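Kartha Open Day
From Tirham Local Encyclopedia
Jump to: navigation, search 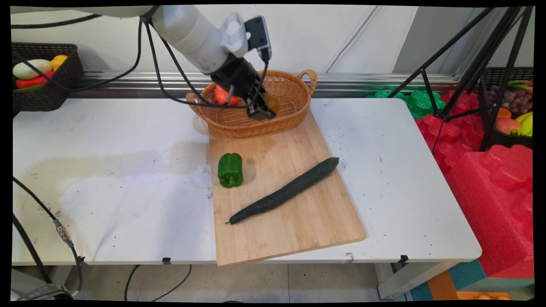 The vegetable table at the Kartha Open Day, with the arm's gripper over the wicker basket.

The Kartha Open Day is a yearly public visit to the Kartha workshop in Tirham, held in November. It is best known for the vegetable table, a demonstration in which a robotic arm moves produce between a cutting board and a basket. The event is run by the staff of the workshop and is free to enter. It should not be confused with the Kartha Trade Evening, a smaller event for suppliers and buyers held in the same building.

Contents
1 Background
2 The vegetable table
2.1 Equipment
2.2 Procedure
2.3 Errors and resets
3 Other demonstrations
4 Attendance
5 Reception
6 See also

Background
Kartha was set up as a shared workshop for small firms working on handling equipment. Its first tenants were Fedura, a maker of grippers and wrist parts, and Nokik, which writes control software. Both firms still have rooms on the ground floor. The building was a seed warehouse before that, and the loading doors on the north side are used as the public entrance on open days.

The first open day was proposed by Vasanthi Chowdary, then head of testing at Fedura. Visitors had been let in by appointment until then, usually in small school groups, and the requests had become hard to fit around working hours. Chowdary suggested putting them all on one day and keeping the machines running on their normal tasks. The early program listed the visit as "Kartha at Work," a name that still appears on the signs in the parking lot.

Muthoni Masanja of Nokik took over the program from the third open day onward. She shortened the opening talk, moved it to 10:30 a.m., and had the demonstrations repeated through the day so that people could come and go.

The vegetable table
The vegetable table has been part of every open day. It grew out of a routine test at Fedura in which the same few items were picked up and put down many times in a row. Vegetables were chosen for the public version as they differ in shape and most visitors know how they would pick them up by hand.

Equipment
The demonstration uses a white arm with a black two-finger parallel gripper. A small camera is carried in a white bracket on the wrist, facing down at the work. The cables for the arm and camera are left loose enough for the wrist to turn.

The work surface is a white folding table. A bamboo cutting board is laid diagonally at the front, with a shallow oval wicker basket at its far end. Peppers and a cucumber are among the items handled. Spare pieces, which include artificial vegetables and fruit, are kept in dark woven baskets nearby. The artificial pieces were introduced at the second open day. Staff change the mix from one session to the next, and a visitor may ask for a particular item to be put out.

Procedure
A session begins with an operator setting the items on the board. No marks are drawn to show where they should go. The arm moves to a viewing position and the software selects an item. The gripper then comes down with its fingers open, closes, lifts, and travels to a point over the basket, where it opens again. The arm returns to the viewing position before the next pick.

A full session is 50 minutes, including the talk and time for questions. The speed is set lower than in the Fedura test room. Visitors stand behind a line on the floor while the arm is powered, and an operator stays at the stop button throughout.

Long items are handled differently from round ones. For a cucumber, the gripper turns so that its fingers close across the narrow width, near the middle of the length. A pick too close to one end lets the other end swing down, and it may catch the rim of the basket. Bell peppers are approached from above and gripped at the widest part. The lobes make the result less even than with a ball or a block, and a pepper may roll slightly as the fingers close.

The second half of a session is usually given to questions. Common ones concern the force of the grip, what the camera can tell apart, and whether the arm could work in a kitchen. The operators answer the last by pointing out that the table covers picking and placing only. No cutting or washing is included.

Errors and resets
Failed picks are left in the program. When an item slips, the arm goes back to the viewing position and tries again, up to three times. After that the operator stops the arm and moves the item by hand. Masanja wrote in the visitor guide that "a missed pepper is part of the test, and we would like people to see what the machine does next."

In the most recent year for which the workshop published a log, the arm made 452 attempts over the day and completed 406 of them. Most of the failures were put down to items rolling as the fingers closed. The log did not separate fresh items from artificial ones, and Nokik has said that a later version will do so.

Other demonstrations
Fedura opens its assembly bench, where visitors can take apart and rebuild a hand-driven gripper. Nokik shows its planning software on a wall screen, with the path of an arm drawn as a line before the move is made. A sorting belt was shown at two open days and then dropped because of the noise in the main hall.

School groups are given a paper sheet on which to guess the order of the picks. The sheets were first drawn up by Chowdary, and copies are kept at the front desk.

Attendance
Attendance is limited by the size of the main hall. No more than 54 people are admitted to the hall at one time, and a waiting area is set up by the loading doors. There is no advance booking except for schools. The afternoon sessions are normally the busiest, and the last one starts at 4 p.m.

Reception
The vegetable table is the demonstration most often mentioned in the visitor book. Several entries praise the decision to show failed attempts. Others complain that the pace is slow and that the view from the back row is poor. A raised step was added along the rear wall in response. The talk has also been described as hard to hear when the assembly bench is in use.

See also
Fedura
Nokik
Tirham seed warehouse
Kartha Trade Evening

Categories: Events in Tirham | Robotics demonstrations | Open days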